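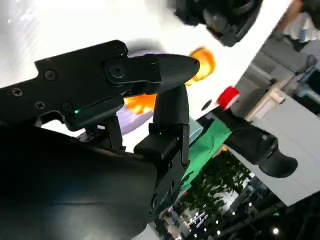

Colton Girard wanted to know why anyone would build two arms when the first one still can't be trusted near crockery. Fair. I'd already asked myself that, around the time the second bill came.

552 comments · 2 shares · 2 min read

worau_oana
Because one arm just pushes things off the table, Colton. With a second you can at least push them back. Current state of the build: grips toy food nicely, drops the plate whenever it feels watched. I've been blaming the wrist joints.

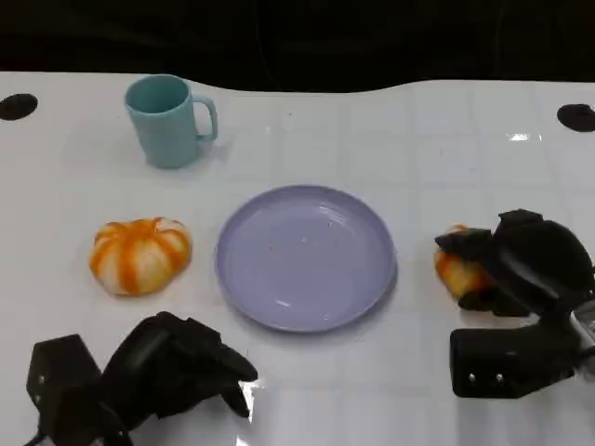
So last night I swapped the finger pads for softer ones and slowed the closing speed by almost half. The bun is fine now. The plate still goes on its own little journeys, and I'm running out of parts to accuse.

ijitaru
It's your calibration. It's always your calibration.

afaf_azar
Disagree. I had the same wobble on my Motwood build and it was cable drag at the elbow. Tie the cables down before you touch any numbers.

ijitaru
You also had a calibration problem, Afaf. You just tied it down.

colton_g
I move plates with my hands. Setup time is excellent.

worau_oana
Cables tonight, calibration on the weekend, Colton's hands as backup.

afaf_azar
Leave slack at the wrist or you'll be back here with a new thread.

ijitaru
She'll be back anyway. Post the offsets when you have them.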